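4.2 Replaying the plate-transfer set in simulation

The Stornidis set holds 763 scripted transfers for training the placement policy. Replay a subset before training.

1. Load the Stornidis workcell and select the wrist view. Check that the nest labels are in place before starting.
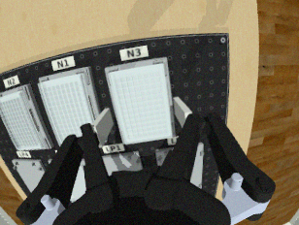 Heike Reuter: With seed 3261 my replays drifted until I matched the physics step to the one used for recording. Check that first.

2. Set the replay seed to 3261 and the control rate to 80 Hz. Run the first 41 episodes.

3. Switch to the overview camera. 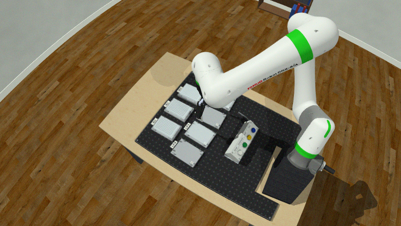

Success is scored from the final plate pose alone, and contact forces are not used. Shadows are left on in all renders, so the dark patches the arm throws across the mat between the button box and the base are part of the policy input. Do not mask them.

Caution: Changing the light position invalidates earlier baselines.

4. Compare each replayed pose with the logged pose. Episodes over the error limit

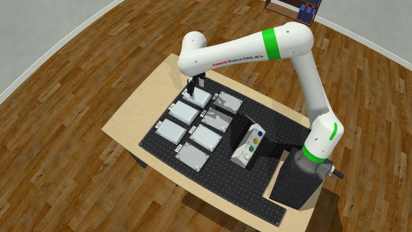 are written to the reject list and excluded from training.

5. Export the remaining episodes with both camera streams.

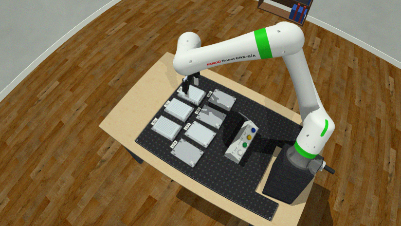 4.3 Training the placement policy

1. Point the loader at the export folder.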